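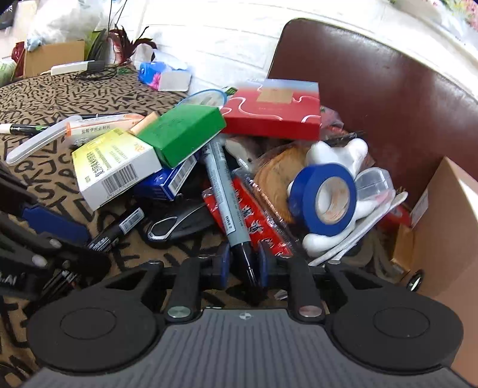 Figure 4. A gray marker with a black cap, next to a green box.

3.2 What people keep in the junk drawer

I should say up front that I love this part of the study. Most research on household clutter looks at closets and garages, the big stuff, and I kept wondering about the little things – pens, batteries, keys that fit no known lock. So I asked 21 households in Meleck to keep a diary for the whole of March and write down every time they went looking for something small, where they looked first, and how annoyed they were when they found it (or didn't).

We got almost 800 diary entries, which was a lot more than I had planned for! Nadhirah Wuisan and I read them all and coded them separately, then argued over the ones where we disagreed. Writing tools came up more than anything else. People don't seem to have a home for them. One man in the Kouris apartments wrote "looked for marker, found scissors, forgot why I wanted marker," and I must have read that entry to everyone I know.

What surprised me was how calm people were about it. I expected the annoyance scores (we used a scale from 0 to 100) to go up with the length of the search. They did for keys. For pens and markers they stayed flat, and a few people even gave lower scores after a long hunt, usually with a note about something nice that had turned up on the way.
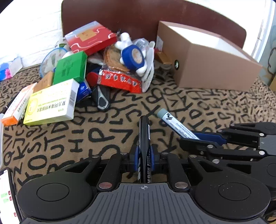
Photo: Heltitz household study

Patterned fabric came up in the diaries too, mostly in the evening entries. Small dark things get hard to spot on a busy print, or so people told us, and several of them had switched to plain bedspreads for that very reason. I can't back this up with numbers yet. We only added a question about surfaces halfway through the month, and the Brirkomport families had already turned in their first booklets by then – so I'm treating it as a hint and leaving the proper test for the follow-up in Section 5.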